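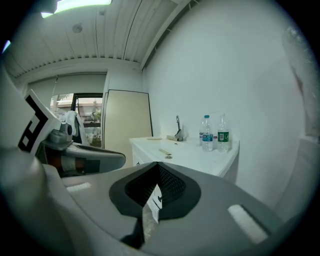 Worktop at the tap end.

Ticket: Flilano kitchenette, tap dripping from base
Location: Conwood, second floor
Raised by: Pilar Godoy
Assigned to: Braulio Ibarra
Status: Open - awaiting part

Reported fault
Water collects behind the tap after use. Some reaches the cupboard below and has marked the shelf.

09:15 - B. Ibarra
Ran the tap for 3 minutes. No drip from the spout once closed. Slow weep at the base, only when the spout is swung to the left. Isolation valve turns freely. Supply hoses checked by hand, both dry.

09:50 - B. Ibarra
Tightened the backnut a quarter turn. Weep reduced but still present. Suspect the base O-ring. The 15 mm fittings underneath are sound and have been left alone.

11:20 - P. Godoy
Shelf was wet again after people filled the kettle. Can we still use the tap?

11:35 - B. Ibarra
Yes, with the spout kept central. Put a tray on the shelf and empty it at the end of the day.

14:10 - F. Arancibia
Second visit. Removed the spout and found the lower O-ring flattened on one side. Refitted it with silicone grease as a temporary measure. Replacement kit ordered from Quiroga, quoted at 6 working days. Small items and the two water bottles are still on the worktop - please clear these before the next visit, as the back of the counter needs to be dried and resealed.

14:40 - A. Jardine
Noted. Keep open until the kit is fitted and the shelf has stayed dry for 8 hours.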